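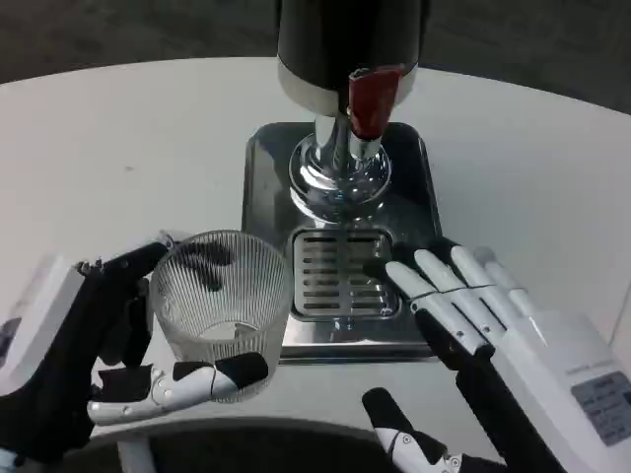 Work cell with two robotic hands, drinking glass and tap tower on the round table.

How to Plan and Budget for a Two-Handed Beverage Service Work Cell

Purpose of this guide

This guide is intended for departments preparing an equipment request for a two-handed robotic work cell to be used in beverage service trials. It covers the order in which costs should be identified, the quotations that must be obtained, and the form in which the request should reach the Equipment Planning Office. It replaces the April edition. Requests already approved under that edition do not need to be resubmitted.

Step 1. Write the task statement first

Before contacting any supplier, prepare a task statement of no more than one page. It should name the objects to be handled, the surface on which the work takes place, and what each hand is expected to do. A statement such as "general kitchen tasks" will be returned. A statement such as "hold a short ribbed tumbler in the left hand and operate a tap handle with the right" gives a supplier something to quote against.

List every object the hands will touch. For a tap station this will normally include the glass, the handle, the drip tray and the removable grate. Clear glass and polished metal should be identified as such, as both can affect the choice of cameras and lighting.

Step 2. Separate the arms from the hands

Arms and hands are frequently sold by different firms and carry different warranty terms. Enter them on separate lines of the budget form even when one supplier offers both. In the most recent round, Lorow quoted for arms only, while Gokitz quoted for hands with finger pads and a first set of spares included. The two offers could not be compared until the lines had been split, and the review was delayed as a result.

For each hand, ask the supplier to state in writing:

The price of a single replacement finger, and whether it can be fitted on site.
The price and expected life of fingertip pads and gloves.
Which fasteners and connectors are standard parts.
Whether left and right hands share any components.

Requests must include 2 hands of the same model unless the task statement explains the difference.

Step 3. Plan the fixed equipment

The table, tap tower and tray are inexpensive beside the arms, and are often left off the form for that reason. They must be included. A round table allows both arms to reach the center from the near side, but the applicant should confirm reach with the supplier's drawings before ordering. Measure the floor area with the arms at full extension, and leave clear access behind the table for cleaning and cable work.

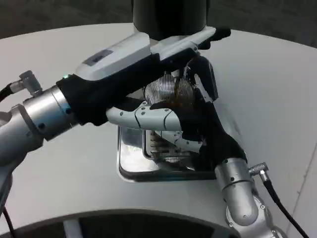

Cabling deserves its own line. Each arm will need power and data cables with enough slack to follow its full range of movement, and connectors mounted on the arm are exposed to knocks during handling tasks. Order one spare cable of each type with the original purchase. Tiago Serrano in Technical Services can advise on cable lengths and on the clamps already held in stores.

Step 4. Budget for consumables and repairs

Enter consumables for the full trial period, including glassware, fingertip pads, gloves, elastic bands and cleaning supplies. The planning allowance for consumables is $664 per work cell per quarter. Departments that expect to exceed it should attach a short calculation.

Repairs are budgeted separately, at 10 percent of the combined purchase price of the arms and hands for the first year. This amount may not be used for upgrades. If the trial will involve liquid, ask the supplier whether the warranty remains valid and attach the reply. Gloves and covers should not be assumed to satisfy the warranty terms.

Step 5. Obtain quotations

A minimum of 3 written quotations is required for the arms and for the hands. One is sufficient for the table and tap equipment. Each quotation should show delivery, installation, operator training and software licenses as separate amounts. Licenses that renew annually must be shown for every year of the planned use of the equipment.

Where a supplier offers a demonstration, send the task statement in advance and ask that the same objects be used. Testa and Brendudier have both accepted this arrangement. Salma El Fassi keeps the demonstration record sheet, which is to be completed on the day by the person attending.

Step 6. Submit the request

Submit the task statement, budget form, floor plan and quotations together. Incomplete requests are held for ten working days and then returned. Marianna Marciniak reviews the technical content, and Deolinda Meireles reviews the figures. Questions about installation dates should be addressed to Simão Moreira once a request has been approved.

Purchase orders must not be issued, and deposits must not be paid, before the department has received written approval.

Issued by the Equipment Planning Office, 11 Oct 2023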